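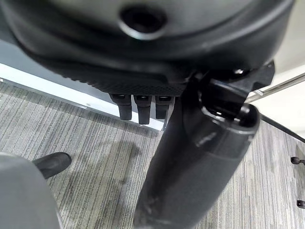 According to Heloísa Lopes, the Corneo food scale changed her life by the second week. Mine changed my worktop, mainly by taking up a corner of it. It weighs porridge to the gram and then sulks for 10 seconds while the app thinks about calories. My usual bowl came to nearly 600, a figure I could have lived without. The battery lasted 8 days. Decent kit if you like being told off by breakfast. I've gone back to a smaller bowl.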